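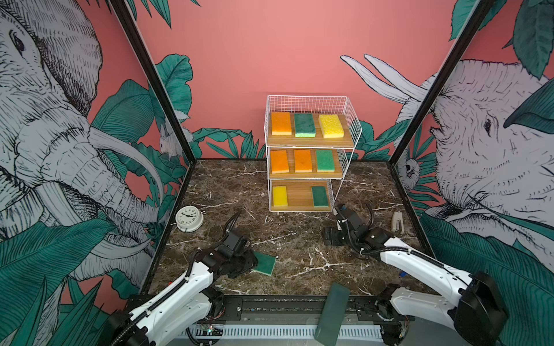 Unit 3: Mail-in rebates and net price

Instructor: Iwona Nowakowski

Net price is the shelf price plus sales tax, minus the rebate. Tax is charged before the rebate, so a rebate equal to the shelf price still leaves a cost.

Breakage is the share of buyers who never file. In the Gimach case, 500 units were sold and 218 claims were paid.

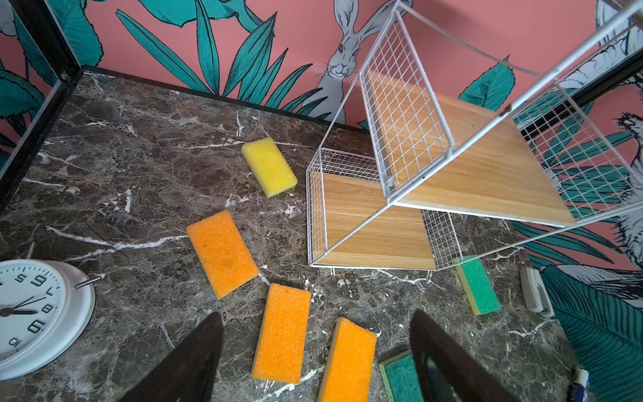

Stacking means using a coupon and a rebate on one item. Read the terms first - some rebates exclude coupons. Suppose a white wire shelf unit like this one is offered with both. The coupon comes off at the register, and the rebate is then claimed on the receipt.

Reading for next week: Chowdhury, sections on claim deadlines.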